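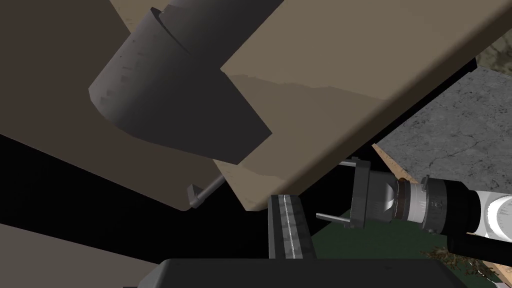 **To:** titalo-users
**Subject:** Re: Right arm does not stop after lost contact

Mackenzie Melnyk wrote in April:

> We have the same fault in our doorway task. The base stops, but the right arm continues to push. Did you find whether it is the planner or the stop signal? Our logs show nothing before the joint limit warning. Please tell us also which scene you use.

Dear Mackenzie, dear all,

Thank you for this message, and I am sorry for my slow answer. We use the Kelunbridge house scene, without changes to the doors. I have now repeated the fault many times, and I believe it is the stop signal.

The gripper loses contact with its target, and the contact monitor sends a stop. The base controller receives it immediately. The arm controller reads it only when its present motion segment is finished. With our settings one segment can last 300 ms, and in this time the arm still tries to reach the old position. 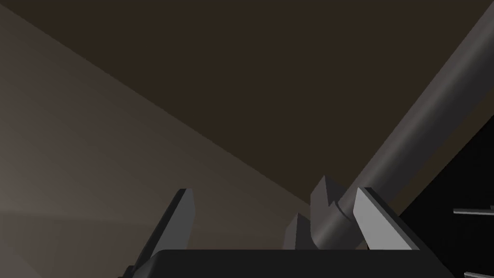
I first suspected the finger contact model, so I made the simulation step 2 times smaller and ran the task again. The fault came back in 30 runs from 2,000, the same number as before. After this I wrote the time of each stop message to the log, and the delay was easy to find.

For now I do the following in the Raltimau configuration:

- set the arm to read the stop signal at every control step
- clear the remaining segment before the brake command is sent
- keep the base locked until both arms report zero speed

I tested this only in simulation. Please do not copy it to a real machine before you check the brake behavior, because a sudden stop with a load in the hand is a different danger. 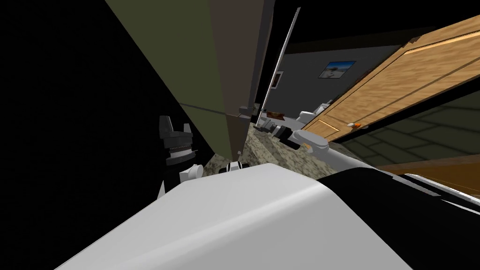
## What I would like to know

Does your arm also stop exactly at the end of a segment? If it stops earlier, then we have two different faults and my change will probably not help you. A log with the message times is enough for me, I do not need the full recording.

I also did not test the left arm alone. If somebody has done this, please write to the list.

With kind regards,
Sakai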